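**Progress report to the Mumora fund, second period**
October 27, 2024
Strand: dry-goods measuring, shared pantry at Ireck

You asked for a plain account of where the money has gone and whether the measuring work is worth continuing. The account is below. I was doubtful about this strand when it was added to the grant in February and I am somewhat less doubtful now, though not by as much as the interim note implied. I would ask you to read that note again alongside this one, as a few of its claims do not hold up.

## Where we are against plan

The plan promised 2,000 weighed portions by the end of this period. We have 1,704 in the log. Of those, 394 were made with the old unsorted scoops and cannot be compared with the rest, so I have kept them in the total but left them out of every result that follows. The interim note counted them as if they were equal. They are not, and the improvement it reported mostly disappears once they come out.

The shortfall has two causes. The flour delivery was late, and we lost the best part of three weeks to a bench scale that drifted. The scale has been replaced out of the repairs line. No extra money is requested for it.

## What we were trying to find out

The pantry packs rice, oats, flour and dried beans into household portions. Packers use plastic scoops because weighing every bag is slow. The proposal argued that giving each foodstuff its own scoop color would cut down on wrong portions and make training shorter.

Both halves of that argument deserve some suspicion. Color tells a packer which scoop to pick up. It says nothing about how full the scoop is, and fill is where most of the error sits. A heaped scoop of oats and a leveled scoop of oats are very different portions, whatever color the plastic is.

## Findings so far

Rice and beans behave well. Portions are steady from one packer to the next, and I would be comfortable dropping the check-weighing for both to one bag per tray.

Flour is poor. It packs down in the tub over the course of a shift, so late bags run heavy. Stirring the tub before scooping helps, but people forget, and the log shows it. I do not believe a reminder sign will fix this. We have had a sign up since the first month.

Oats are in between. The deep bowl encourages heaping, and leveling against the tub edge only works when the tub is reasonably full. Below half, packers tend to shake the scoop instead, and every packer shakes differently.

Picking up the wrong scoop did happen less often after the colors came in. I can say that much. I can't say how much of it comes from the colors and how much from the shelf labels, which went up at the same time against my advice. The two changes should have been made separately.

## Equipment

The Zalus scoops were bought as a mixed set. The long handles keep hands out of the food, and the packers like them. The colors have kept through washing as far as I can judge. Nesting is less good: the set takes up more drawer space than the catalog suggested, and pieces go missing in the wash-up area.

We also tried the Tello set for a short time. It was cheaper and I would not buy it again, as the handles flexed under a full load of beans.

Pouring from a pitcher was tested for rice only. It is fast and it spills. I see no case for carrying it into the next period.
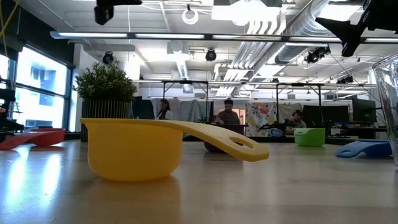 *Measuring scoops on the bench, yellow one in front.*

## Spending

Scoops and tubs came in under budget. Packer hours came in over, mainly from repeat weighing after the scale trouble. The two nearly cancel out, and the remaining difference is covered by money not spent on printed training cards. I held those back because there is no point printing instructions for a method we may change.

The detailed ledger goes to you separately, in the usual form.

## What I propose next

- Finish the outstanding portions, flour and oats only.
- Take the shelf labels down for one month and leave the colors alone, so that we learn which of them is doing the work.
- Try a shallower scoop for oats – bought singly, not as another set.
- Hold the training cards until the flour question is settled.

I do not recommend extending the scheme to the second pantry yet. There is pressure to do so, and the packers' opinion of the new scoops is good, but liking a scoop is a different matter from filling it evenly. If flour has not improved by the February report, my advice will be to weigh every bag of flour and accept the slower pace.

One decision is needed from you before then: whether the unspent card money may be moved to packer hours. Without it the label test will have to be cut to 2 weeks, and I doubt that would show much.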